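November 13, 2019

Up at six because the boiler man was due at eight. He came at twenty past nine. The part he needed was not on his van, so we have no hot water until he can get one from the depot at Drendura. I boiled two pans for washing and got on with the day.

Walked down to the library for the hour it opens. The reading room was cold as well. I had asked them to keep back the parish rate books and they had, the two with the brown spines. I am still trying to find out when the top end of Nilludgate was built over. Everyone says after the railway, but the rate books have eleven houses there before the line was finished, and one is down as a bakehouse. I copied out the entries in pencil. The handwriting changes halfway through the second book and gets much worse. There is one word against the bakehouse that could be "void" or "yard". I will take the magnifying glass next time.

Bought bread, leeks, a reel of black thread and stamps. The post office has moved the counter to the back of the shop again and you now queue past the greetings cards.

Soup at lunch. Mended the lining of the grey coat, which has needed doing since April. It is not a neat job but it won't show.

The water bill had come. The meter reading they give is 2,148 and I went out with the torch to check it. Mine says the same, so the bill is right and I shall have to pay it. I had been sure it was wrong. The cover on the meter is cracked across one corner and full of leaves. I cleared it out and put a slate on top.

In the afternoon I did another stretch of the coat of arms for the tapestry cushion. I am on the blue now and have nearly finished the second skein. Vesik have stopped making that shade, so I have written to the wool shop in Dogbe to ask if they have any left in the back. If they haven't I shall do the border in the darker one and unpick the small piece I have already started.

The rain held off, so I went out again at three and walked the long way, by the allotments and back along the lane. A lot of the leaves have come down this week. The drain by the bridge is blocked and the water is standing right across the path. I went round by the bank and got mud up to the ankle. Two herons on the far side, one of them very grey and thin. Most of the allotments have been dug over. Someone has left a row of sprouts with the netting half off and the pigeons have had the tops.

Telephoned my sister in the evening. Her knee is better and she has been told she can drive again. She wants to come for a few days before Christmas, so the small bedroom will have to be cleared. At present it has the ironing board, the spare chairs and all the jam jars in it. I said yes anyway.

Read two chapters and put the light out at half past ten. Bed cold. Must find the other hot water bottle.
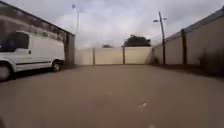
White van parked by the building.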